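Visit Report: Nygård Distillery and Maturation Warehouses

Members of the Hevano Spirits Society visited the Nygård distillery on 2024-05-14 at the invitation of its head distiller, Aslak Solberg. The visit covered the mash house, the still room and two of the three maturation warehouses. The third was closed for reracking.

Nygård produces a single rye whisky, distilled twice in copper pot stills and filled into new charred oak at the site. The mash bill is 51 per cent rye, with the balance made up of malted barley and a small proportion of wheat. Mr Solberg explained that the wheat was introduced in February, following trials in which the earlier recipe was judged too dry on the finish. Fermentation is carried out in open wooden vats, and members were able to compare the aroma of washes at different stages.

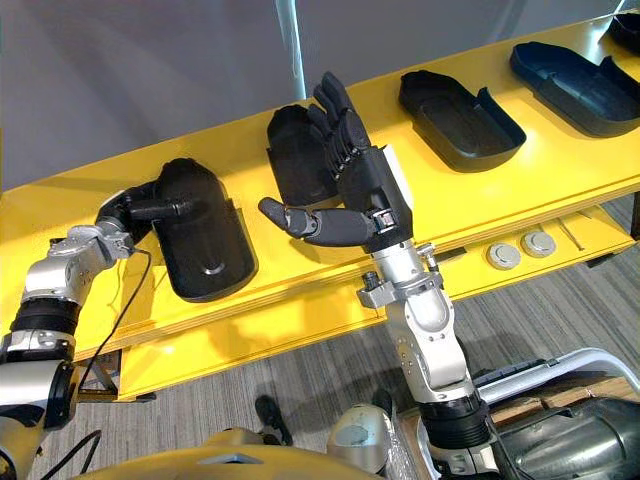
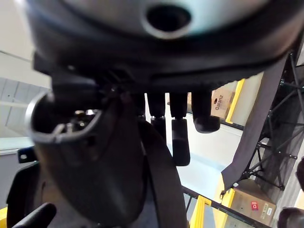 First photo: black trays in a row on the yellow shelf.

The warehouses hold 2177 casks, all of them stored on their sides. The older building is unheated and has an earth floor – conditions which, in Mr Solberg's view, favour a slower and more even maturation. Casks for the Stavov label are drawn exclusively from this building and are bottled at nine years of age. The Stimex label, a younger whisky intended chiefly for the bar trade, is bottled at 45 per cent alcohol by volume without chill filtration.

The tasting comprised the new make spirit, both current labels and a cask sample from the older warehouse. Members generally favoured the Stavov for its colour and its notes of dried orange and clove. Several considered the cask sample the most characterful of the four, although it remained somewhat closed without the addition of water.

The Society records its thanks to Mr Solberg and his staff. Tasting sheets should be returned to the secretary for inclusion in the members' register. A number of bottles of the Stavov have been reserved at the cellar price and may be ordered through the Society's office.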